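Chapter 6
Choosing a Gripper: Why the Fingers Come Before the Motor

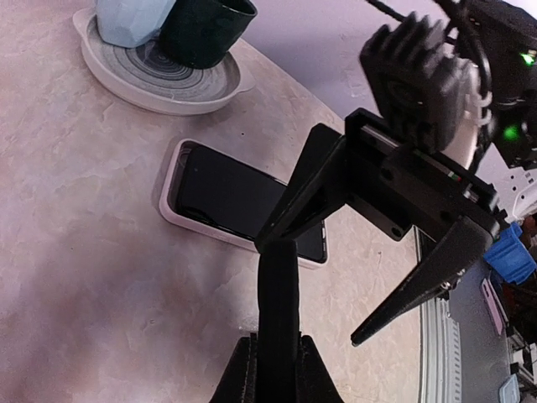 I used to pick grippers the way I picked bicycles as a kid, which is to say I looked at the biggest number on the tag and asked for that one. For grippers the number was closing force. I've since bolted a lot of them onto a lot of wrists, and these days I look at the fingertips first and get to the motor when I get to it. Take a phone lying flat on a counter. It's a thin, slick slab with hardly any side to grab, and a thick rounded case like the pink one in Figure 6.1 changes the job completely, giving the fingers a fat edge to work against. Now look at how different the fingers are: one is upright and covered in soft black padding, and the ones across from it taper down to narrow points. Would you have built it that way? Hold on to your answer, we'll come back to it in Section 6.3.

Most of this chapter grew out of a comparison I ran one March for a project called Zornodau. We had two grippers on the bench, the Ralia and the Fikico, and one arm to share between them (an Abreu, which I like very much and which hates being unplugged). We logged 2,393 grasps in all. I had planned on fewer! But every time I swapped a fingertip I wanted to start the whole set over, and you'll see in the tables that I usually did.

The test items were household stuff: phones, cups, saucers, a few things with handles. There were 156 in the full set, and 83 of them stood less than an inch tall when laid down. Those low ones ate up most of my time. A cup forgives you if you come in a little crooked. A phone just slides.

Before you read on, clear some space on a table and pick up your own phone using only your thumb and one finger, sixty times in a row. Try it with the case on, then off. Keep track of where you touch it and which way it turns when you miss, and write that down, since you'll need those notes for the first set of exercises.

6.1 What a Fingertip Has to Do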